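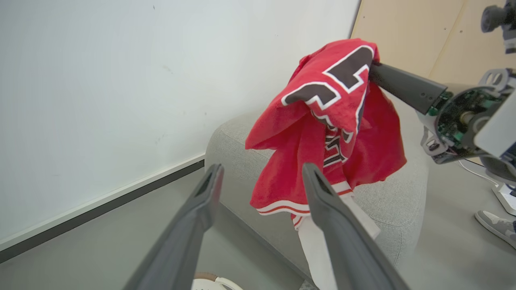
Project report, Intro to Beverage Marketing
Group: Jade Yeoman, Torben Lindemann, Frauke Diekmann
Handed in June 7, 2023

What we did: ran a label design contest for Mumholm, the small brewery in Staniforth. Fans send in a label for the fall brown ale, winner gets printed. Open for 11 days in March.

Results. 340 entries, way more than planned. 594 people voted online. Contest post got 1,992 views, most of them in the first two days, then it went pretty quiet until the reminder.

Problems. Rules were too vague on file size so Torben had to email a lot of people back. Voting form let you vote twice (fixed on day three, dobule votes taken out). Dalico, the printer, needed the art a week earlier than we thought. Tight.

Winner: Sabine Wunderlich, the owl with the barley. Runner-up Hartmut Fröhlich.

Next time: one page of rules, with a sample file. Second reminder post. Ask the printer first. Also count entries by age group, we didnt and the brewery wanted it.

Budget sheet is with Frauke.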